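Visiting Pletthorpe: your questions 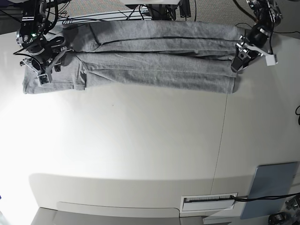
Grey cotton top, folded lengthways.

Where do I park?
I always use the field behind the chapel. It's £2 for the day, coins only, so raid the car ashtray before you set off!

Is the old lighthouse open?
Yes, from March onwards, though the stairs are steep and I'm usually puffing by the top. Ask for Elango Warrier at the door, he knows all the wreck stories (and tells them very well).

Can I swim?
At high tide, yes. I stick to the harbour side, as the current off the point is too strong for me.

Are dogs allowed?
On the beach and in the tea room, but please keep them off the dunes.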